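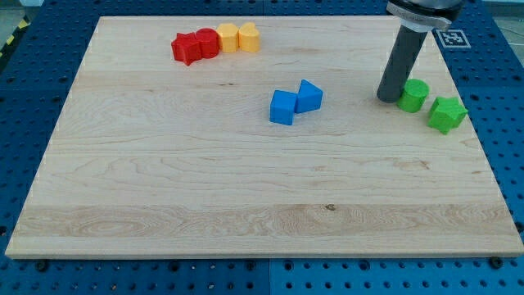 4. Comparing end tools on the block board

Do this section once for each tool you want to compare. The plain tube goes first, as it has the fewest ways to disappoint you.

4.1 Bolt the board to the pegboard and check that both front bolts are tight. A board that creeps will make every tool look equally bad.

4.2 Set out the blocks by color. Groups may touch each other. Tidy gaps flatter the tool, and your customers will not leave tidy gaps.

4.3 Make sure the square marker is flat and that nothing is lying on it. Sleeves count as something.

4.4 Fit the tool to the wrist collar and tighten by hand, then a quarter turn more. Vidar Løken's half turn is no longer supported.

4.5 In the Mulcahy controller, load profile 11 and set the approach speed to 4. Higher numbers exist. Leave them alone until section 6.

4.6 Lower the tip until it is just above the wood, press Zero, and start the run. Each run is 23 moves.

4.7 Write down every miss, including the ones you feel were the block's fault.

CAUTION: Keep hands off the board while the arm is live. It does not know you are helping.

NOTE: Stars and hearts score lower than cubes with every tool we have tried at Pulstead. Compare star with star.

NOTE: Error 877 means the controller cannot find the marker. See 4.3, and roll up your sleeves.

Send score sheets to Treasa Fitzgerald before changing tools.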